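Ticket 1609 – Returns desk, Stamton
Subject: Pull-on jeans rejected at intake, "bleach damage" on both legs
Status: Open, waiting on supplier
Assigned to: Ximeng Wan

Wednesday, 9:40
Intake flagged 87 units from the Flurnport delivery as damaged. Style 838, light blue denim, cropped wide leg, gathered waist. Reason code on all of them: bleach/chemical stain. Units moved to hold rack. No refund or chargeback issued yet.

10:15
Pulled the style sheet. It lists "washed, light blue" and nothing else. No mention of a fade on the legs. Intake was working from this sheet, so the rejection was correct on paper.

11:05
Checked one unit flat on the table. Pale area on each leg, oval, at close to the same point along both legs. Edges blend into the darker blue. A spill would not normally land in matching spots with a soft edge on both. Reads as a knee fade applied at the laundry stage. 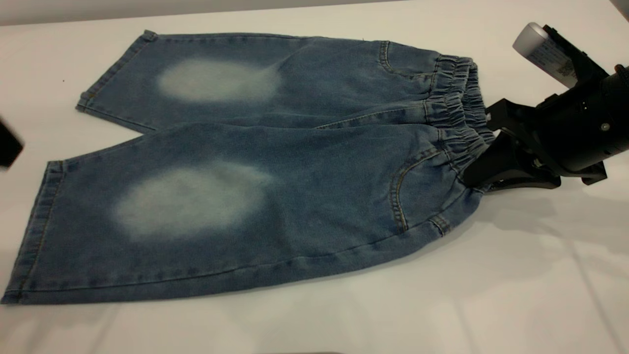
Style 838, one unit from hold, laid flat with waistband to the right.

11:30
Creasing near the waist is not a fault. Do not code it. Hem on one leg is turned up – press before repacking.

13:20
Sent to Aryee for confirmation that the fade is part of the spec. Asked for a corrected sheet with an allowed size range for the patch, as the two are not identical.

Next steps
Keep the 87 on hold until Aryee replies. If confirmed, change reason code to "none" and release. Remaining 300 on the order: do not reject for fade alone.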